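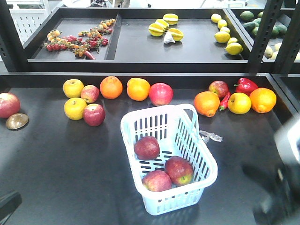
Apples in the white basket on the Uko bench, with loose fruit and the rear shelf behind.

Bronier workshop members publish build notes for Uko sorting bench

Flostinmont, 15 Dec 2021 — The Bronier shared workshop has released the build notes for Uko, a bench-mounted picking robot assembled by its members during evening sessions. The notes cover the frame, the gripper, the wiring and the control software, and may be copied and altered free of charge.

Uko picks single items of fruit and vegetables from an open work surface and places them in a basket. The work surface is matt black, which keeps reflections low and gives the vision software a plain ground against which to find edges. A shelf on black metal uprights stands behind it. It carries divided trays of further produce, among them lemons, starfruit and small tomatoes still on the vine.

Apples were used for most of the early work. Their size suits the jaw opening, but their colour varies within a single fruit, and a red apple with green or yellow patches was at first often logged as two objects. The current software merges neighbouring regions before it plans a grasp. Peppers and chillies are handled by a separate routine that looks for the long axis of the item and closes the jaws across it.

The gripper closes in steps and stops when motor current passes a set limit. The limit is stored per item type in a plain text file. Members ran 200 picks with the present settings and have included the full log, failed grasps among them. A basket with a fixed handle remains the harder target: the arm must approach from the open side, and the path planner adds a clearance of 35 mm round the handle.

"The mechanical side was finished fairly early. Most of the hours went into calibration," said Feven Wubshet, who led the build. "If the camera mount shifts by a couple of millimetres, the grasp point is off and you start again. We now check it before every session."

The control box was designed with Mogensen, a small electronics firm in Flostinmont, and runs from a single bench supply. Drawings for the box are in the release, along with a parts list and a wiring diagram. The notes run to 100 pages.

Known limits are listed in the final section. Uko does not judge ripeness, does not weigh items and has not been tested with wet produce. Work on picking directly from the shelf trays — where the low partitions restrict the approach angle — is due to start once the second version of the wrist joint is complete.

Printed copies can be consulted at the workshop desk. Questions about the build should be addressed to Feven Wubshet at Bronier, Flostinmont.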